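Speaker notes: Getting screen images onto uncoated paper
Joanne Crabtree, Tostusby print works
August 2021

Slide: Title

Name, job, how long the talk runs. Questions at the end, except for vocabulary. If I use a press term without defining it, stop me right then.

Slide: The job

The worked case is the Brandes catalog. 52 pages, 143 images, printed in four process inks on Kinine, an uncoated sheet with a slightly warm white. The client had approved everything on a monitor. We were given the files as RGB with no color profile attached to most of them.

Mention that the missing profiles cost more hours than any other fault in the job. An untagged file has numbers but no agreed meaning for the numbers. We assigned sRGB to all of them, sent one sheet of small proofs to the client, and had 3 images come back as wrong. Those turned out to have been saved from a wide gamut display.

Slide: What uncoated paper does

Ink sinks in and spreads. Each halftone dot prints larger than it is on the plate, and the midtones go darker than planned. Solid areas lose density as they dry. So the range is squeezed from both ends: the lights get heavier and the darks get weaker.

Pass the two swatch cards around now. Same file, same inks, coated and uncoated. Ask people to look at the dark blue patch first and then the pale gray. Do not wait for the cards to come back before moving on.

Slide: Gamut

Keep this short. A monitor makes color by emitting light. Ink takes light away from the paper. The two ranges overlap but neither sits fully inside the other. Bright oranges, greens and violets are the usual losses. Some cyans print fine that a basic monitor cannot show.

The conversion has to decide what to do with colors outside the range. Relative colorimetric leaves in-range colors where they are and moves the rest to the nearest printable value. Perceptual shifts everything a little to keep the spacing. For the catalog we used relative colorimetric with black point compensation as the default, and perceptual for the files that had detail in a saturated area.
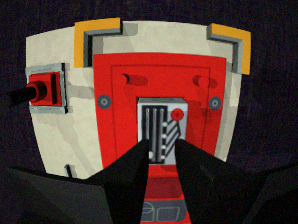 Rendering intent is chosen by where the detail sits. A file with strong color but no detail in it can take clipping and few readers will see a loss. Rendered artwork is often harder than photography, as there is no lens haze or film grain to soften a boundary. Take the red panel: the outline set in from its border and the two small pegs near its top are drawn in shades of red. If the lighter and darker reds are clipped to nearly the same value, the outline is what goes first. Check the separation in the magenta and yellow plates, and then look for the shape in the cyan and black plates. In a saturated red, most of the drawing is carried there.

Slide: Near neutrals

Off-white is the second place to look. On the monitor it is measured against the white of the display. On the sheet it is measured against the paper. If the paper is warm and the off-white is also warm, the lightest tints can fall below what the plate will hold, and the area breaks into bare paper with a hard edge. Put a floor under the highlight dot. Faint gray mottling in a pale surface needs the same check. It is a small tonal difference and dot gain will either exaggerate it or bury it, depending on the curve.

Slide: Dark backgrounds

A rich dark built from all four inks will go over the ink limit on this stock. Symptoms on press are set-off onto the next sheet, slow drying and show-through on the back of the page. The fix is gray component replacement: take out the part of the cyan, magenta and yellow that adds up to gray and print it as black.

The caution is with tinted darks. With heavy replacement a purple-black turns plain black. Isamu Tamura ran the separations for us and kept two settings, medium for anything with a tinted background and heavy for everything else. He labeled the files by setting, and I recommend copying that.

Slide: Proofing

Show the proof from the Sirkuvby test run here. Hold it up, do not project it.

A proof is only useful if it simulates the paper as well as the ink. Turn paper simulation on. Clients dislike the result at first, as the white looks dull next to the white of the screen. Trim the proof to the edge of the image, take it away from the monitor, and give them a minute under the viewing lamp before asking for comments.

Soft proofing is adequate for layout and poor for approval. If the budget allows only a few hard proofs, pick the image with the most saturated color, the one with the lightest large area, and the one with the heaviest background.

Slide: Settings handout

Sheets are on the table by the door. Profile name, ink limit, intent, highlight floor, both replacement settings. The values are for Kinine on our press. Anyone printing elsewhere should ask the printer for a profile and ignore my numbers.

Questions. If someone asks about spot colors, say yes, a fifth ink would have solved several of these, and that the client declined on cost.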